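Subject: Re: [rulum-families] Where do the letters go when we're gone?
From: Vicente Orellana

Hi Olga and everybody,

Sorry for the slow answer, January got away from me and then the printer died and I do my best reading on paper.

Olga Arancibia wrote:
> I have my grandmother's letters in two shoe boxes, a little over
> 200 of them if my daughter counted right, most from the Saavedra
> side and a few from Wulov before the family left. I've
> started scanning but I'm not sure I'm doing it right. Do I
> scan the envelopes? Do I scan the blank backs? My cousin says
> to throw out the envelopes because they take up half the box.
> And what are people doing to keep the scans safe? I had mine
> on the laptop only and my son nearly fainted.
>
> Also does anyone recognize the name Trudonell? It comes up
> over and over as a place where mail was collected but I can't
> find it on any map.

Please, please don't throw out the envelopes! Your cousin means well but the envelopes are half the story. The postmark gives you a place and often a date when the letter itself just says "Dearest sister" and goes straight into the weather. In my own family's pile there was a run of letters with no dates whatsoever, and I had them in completely the wrong order for years (I had my great-uncle getting over his pneumonia before he caught it). The postmarks sorted it out in one evening. I scan the front of every envelope, and the back if there's anything on it at all, even a pencil sum. People used envelopes for grocery lists and I love those more than some of the letters.

Blank backs I skip, unless the ink has bled through in a way that makes the front hard to read. Then I do the back too and flip it on the screen. Sometimes a word you can't make out from the front is plain as day in reverse.

As for how I name things, I've changed my mind so many times I shouldn't be giving advice, but what has stuck is year first, then who wrote it, then who got it, then a letter for the page. If I don't know the year I put zeros. Don't put the subject in the file name. I did that for a while and ended up with names like "aunt angry about the goat" which made sense to me and to no other living person.

Resolution - I use 400 for the letters and more for anything tiny, and I keep the big files even though they're a pain. Color, always, even when the page looks black and white. Old ink is brown or violet as often as not, and pencil notes added later show up so much better. My first batch was all grayscale and I've been redoing it a folder at a time with the radio on.

Your son is right about the laptop, though, and I say that as a man who lost an entire branch of the tree to a spilled cup of coffee. I keep two copies besides the one I work on. One stays in the closet and the other lives with my sister, and we trade them when we see each other. It cost me under $200 for the lot, and that was me being fancy.
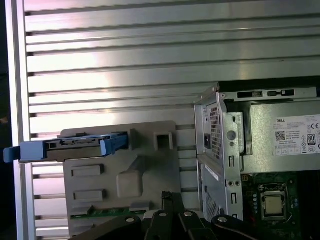

Gray plastic bracket against aluminum slats, a strip of green circuit board along its lower edge.

Whatever you buy, write on it. A strip of masking tape with the family name and the year you last copied to it. My father-in-law left a drawer full of unmarked everything and we had to plug in each one to find out it was golf.

The other thing I'd say is to open the copies now and then. Not every file, just poke around, click on a few letters from the beginning and a few from the end. I do mine when the clocks change because I'm already going around the house grumbling at things. And when you copy to a new drive, hang on to the old one until you've had a look through the new one.

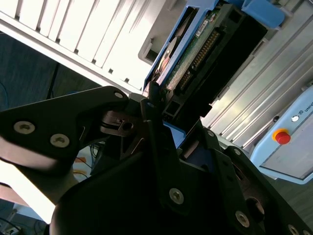 I also keep a plain text file in the top folder that says who everybody is, what the nicknames mean, and who has the originals. Mine explains that "Chato" is three different men depending on the decade. It's the most useful thing I've made and it took me one rainy afternoon and a pot of tea. If you only ever write down what you know about the nicknames, Olga, you'll have done your grandchildren a favor.

For the paper itself, get them out of the shoe boxes when you can. Acid-free folders, letters unfolded and flat if they'll go flat without a fight, and if they crack at the fold leave them be. No paper clips, no rubber bands, and NO tape. I can always tell which letters my aunt loved best because those are the ones she mended with tape, and they're the ones I can't read anymore. Don't keep them in the attic or the basement either. A shelf in a bedroom closet is fine.

Now, Trudonell! I jumped when I saw that. I don't think it was a town. We have it in our letters too, always spelled a little differently (one of them has it with a single l, and one writer seems to have given up after the d). From the way they talk about it I believe it was a store at the crossroads above Rulum, where the family that ran it held the mail for people up the valley. One of ours says she "walked down to Trudonell and there was nothing from you again, only seed catalogs," poor thing. I never found it on a map either, and if it was a surname nailed over a shop door that would explain why. The place to look might be the parish books on the Saavedra side, under godparents. Storekeepers got asked to be godparents to half the valley.

Could you tell me whether any of your Trudonell letters mention a flood? Ours go quiet for one whole spring and then start up again from a different address, and I've always wondered if the store moved or washed away. If you'd be willing to send me a scan of one of those envelopes, front and back, I'll lay it next to mine and compare the handwriting on the "held for" notes. I'd bet you a pie it's the same clerk.

And the ones from Wulov, what language are they in? My cousin's wife reads a fair bit of the old script and she's laid up with her knee until spring and bored out of her mind. Send her something, she'd be thrilled.

I still owe the list the passenger names I promised in the fall. They're typed up, I just need to check the spellings against my notes, and my notes are in the car.

Warmly,
Vicente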